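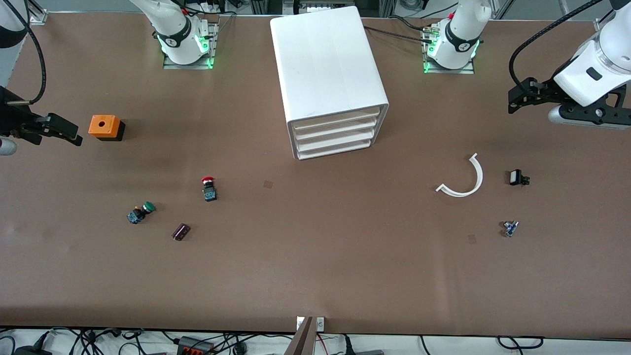
Four Drawers

Rasmus Stankevičius had bought a cabinet with four drawers, and by lunchtime on Saturday he had thought of a fifth kind of thing.

"Diodes," he said.

"Diodes can go in with the transistors," said his daughter.

He looked at her the way he had looked at the man who once tried to return a toaster with the toast in it.

Ina had driven up on Thursday night to help him get the back room in order, which was how he'd put it on the phone. What he meant was that the Wasevent Building had been sold, that the new owners were sending someone to look at all the units, and that the lease contained a clause about "loose materials." He had found the clause himself. He had read it aloud to her twice, and on the second reading he had done the voice of a lawyer.

"What do they think is going to happen?" he said. "A capacitor is going to roll out the door and hurt a child?"

"It's boilerplate, Dad."

"It's aimed at me."

The repair shop had been Flondano Radio & Television when he bought it from Mr. Flondano, and it was still Flondano Radio & Television, although he hadn't touched a television in years and the radios mostly came in with widows attached. What he fixed now was anything with a cord. He fixed lamps and fans and one electric organ, which had lived in the front room for most of Ina's high school years and played a single low note whenever the refrigerator next door kicked on. In the course of all this he took things apart, and in the course of taking things apart he kept what was good. He had been keeping what was good for thirty-odd years. He kept it in coffee cans, and then in the lids of the coffee cans, and then in a system of soup bowls.

The cabinet had been Ina's idea. She had sent him a link to one with sixty-four little drawers, each with a slot for a label. He had written back: WHO IS THIS FOR, A DENTIST. Then he went to the hardware store and came home with a white plastic one, the kind people keep printer paper in, or socks.

"Four is a good number," he'd told her on Thursday, setting it at the back of the big table. "With four you have to make decisions."

On Friday they had tipped out the coffee cans and made no decisions at all. The parts had spread out over the brown mat, and every time Ina pushed a few together into something that looked like a category, her father reached over and took one back out.

"What's wrong with that one?"

"Nothing's wrong with it. It's from the Hendersons' blender."

"Is it a different part from these?"

"It's the same part."

"So it goes with these."

"It was a very good blender," he said, and put it in his shirt pocket.

By Friday evening the shirt pocket was the fullest container in the room.

So on Saturday she came prepared. She had a roll of masking tape, a black marker, and a plan she'd worked out in the motel, where the heater clanked and there was nothing to do but plan. She tore off four strips and wrote on them before he was done with his coat.

RESISTORS. CAPACITORS. SWITCHES & PLUGS. OTHER.

She laid them out along the front edge of the table for him to admire. He put on his reading glasses and bent over them for a while.

"Who wrote 'other'?"

"I did, Dad. There's two of us here."

"'Other' is how this happened," he said. "You think I had a can that said 'mess'? I had a can that said 'other.'"

She had to give him that. She'd emptied the can herself. It had held a wad of fuses, some part of a doorbell, her own retainer from eighth grade, and a key.

"What's the key for?"

"That's what's other about it."

They worked. Or Ina worked, and her father supervised from the stool, picking things up and holding them to the light. He could tell you what anything was. She had never once managed to stump him, even as a kid, when she used to bring him bits off the sidewalk. The trouble was that he could also tell you where it had come from, what had been wrong with the rest of it, and what the customer had said, and a fair number of the customers had said a lot. A thing the size of a lentil took him ten minutes. She began to see how a person got to thirty years.

"Now this," he said, "is out of a Prakix."

"I don't know what that is."

"You don't know the Prakix? The Prakix 635?" He was delighted. "It was a clothes steamer. It was the worst clothes steamer ever made. They sold it door to door and then they moved away. I must have had every one in the county across this table. There was one bad part in it, always the same part, and I'd take it out and put in a good one."

"And this is the good one?"

"No, this is the bad one."

She waited.

"I have lots of them," he said.

"Dad. You kept the bad parts?"

"They're bad in a steamer. You don't know what they'd be like in something else."

She tore off a new strip of tape, wrote PRAKIX on it, and stuck it to the trash can. He peeled it off and stuck it to his sleeve, and there it stayed for the rest of the day, like a name tag. The mailman called him Mr. Prakix, and he didn't correct him.

At noon Mrs. Khosravi came over from the bakery with two cheese rolls in a bag, as she did every day, and a third one for Ina, as she had since Ina was six. She stood in the doorway of the back room and took in the table.

"You're sorting," she said.

"We're sorting," Ina said.

"He sorted in 1998." Mrs. Khosravi set the bag down where there was a little space. "He closed the shop two days for it. I had to tell everybody he was at a funeral."

"I was making good progress," said Rasmus. "Then somebody brought in an organ."

Mrs. Khosravi picked up a little striped resistor, considered it, and put it down again in a different place from where she'd found it. Ina moved it back. Mrs. Khosravi, who had raised three boys and could recognize a person at the end of her rope, patted her on the arm.

"Do it by color," she said.

"You can't do it by color," said Rasmus and Ina together. It was the first thing they had agreed on since Thursday, and it put both of them in a better mood than the rolls did.

After lunch they went faster. He got off the stool. He turned out to have quick hands when he wasn't telling a story, and she found that if she asked him to name a part without letting him get a verb in, they could clear a patch of the mat in a few minutes. They got the top drawer going. They got the second drawer going. The third drawer stuck, and he took it out, looked at the runner, shaved something off it with his pocketknife, and slid it home again without a sound.

"Cheap plastic," he said, very happy with it. He opened and closed it a few more times.

That left the fourth. Ina had come around to his view of OTHER and had thrown the strip away, but she hadn't come up with anything to replace it, and the diodes were waiting in a line along the edge of the mat.

"We could call it diodes," she said.

"The whole drawer?"

"You wanted diodes."

"I wanted to be asked about diodes." He rubbed his chin. "There aren't enough for a whole drawer. They'd look lonely. They'd slide around."

"Then what do you want in it?"

He didn't answer right away. He took the part from the Hendersons' blender out of his shirt pocket and set it on the mat. Then he went on taking things out. There was the doorbell piece. There was the key. There was a dial with a chip in it that she knew, with a small jolt, was from the kitchen radio in the old apartment, the one her mother had kept on top of the bread box and hit with a wooden spoon when it drifted off the station. There was, God help them all, the retainer.

"Dad, you fished that out of the trash."

"It cost two hundred dollars."

"I had it for a week."

"I know how long you had it."

Ina picked up the dial and turned it over. Somebody had scratched a line on the back to show where the good station was. She had forgotten the line and remembered the station, with the man who read the farm prices as if each one was a personal blow.

She tore off a strip of tape and uncapped the marker. Then she held it out to him.

He took a long time over it, with his arm curled around the tape like a boy guarding his spelling test. When he finished he pressed the strip onto the bottom drawer and smoothed it with his thumb. It said PARTS.

"They're all parts," Ina said.

"So nobody can say it's wrong."

The woman from the new owners came on Tuesday. Ina had gone home by then and only got it over the phone. The woman had been very young, her father reported, and had a cold. She had looked at the water heater and the fire extinguisher. She had looked into the back room for as long as it takes to say "okay," and had said it, and written something down.

"She didn't look in the drawers?"

"I offered."

"What about the loose materials?"

"She had a lamp," he said. "In her car. She's been driving it around since Christmas, poor girl, she can't find anyone who'll look at the switch."

Ina sat down on the edge of her tub, where she'd been about to start the water. "And you said you'd look at it."

"I looked at it. It's a new switch it needs. I had one." There was a pause, and under it, faintly, the sound of a drawer. "I kept the old one. There's nothing wrong with it, you know, outside of the lamp."

"Where did you put it?"

"Well," said her father, "now that's a question."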